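Jatum > Field notes > Visit reports

Reports Storage Seed Water Contacts

Visit report: Marras packing and cold storage station, 7/26/18

Present: Leonardo Pace (station manager), Concetta Melis (intake and grading), Lavanya Bhat and Donal Noonan for Jatum. Report by D. Noonan.

The station takes root crops from 117 growers in the Stolia district. Most of them farm small plots and deliver by trailer. The purpose of the visit was to look at intake records, cooling, and water reuse ahead of the next funding period.

Intake. Trailers are weighed on a platform scale and given a lot number, which stays with the crop until dispatch. Melis takes a sample from each lot before washing and grades it for splits, forking, and soft rot. Results go into a bound book and are typed up in the evening. We compared 12 lots in the book with the typed record. One had the wrong grower code. It was corrected while we were there.

Washing. One drum washer, bought used. Wash water passes through two settling tanks and is used again for the first rinse only. The final rinse is on well water. Pace reports that the second tank fills with silt faster than planned in wet weeks, and that cleaning it stops the line for half a shift. A bypass pipe has been priced but not ordered.

Cooling. Product goes from the washer to a forced-air room and then to one of 5 cold rooms. Capacity is about 200 pallets in total. Door seals on the two oldest rooms are worn at the bottom corners, and there was ice on the floor track of one. Temperature is logged by hand at the start and end of each shift. Bhat recommended a recording sensor in each room, placed at the back wall and away from the fans.

Dispatch. Orders for Bustgate leave at night. Returned crates are stacked outdoors without cover and are washed only when visibly dirty. This should change before the next audit.

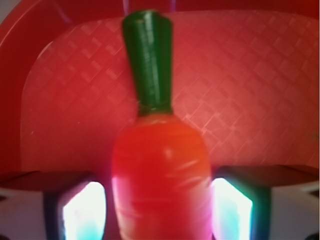

Toy carrot, green top and orange body.

Grower payments. Payment is by grade, 30 days after delivery. Gemma Galli, who keeps the accounts, showed us the statement sent to growers. It lists net weight and grade but leaves out the deduction for soil. Several growers have asked for that figure, and adding a column would be simple.

Follow-up
- Marras to send a quote for door seals and the bypass pipe.
- Jatum to send sensor specifications.
- Crate washing procedure to be written down and posted at dispatch.
- Second visit in April, before the early crop.

Contact the field office | Copyright Jatum | Back to top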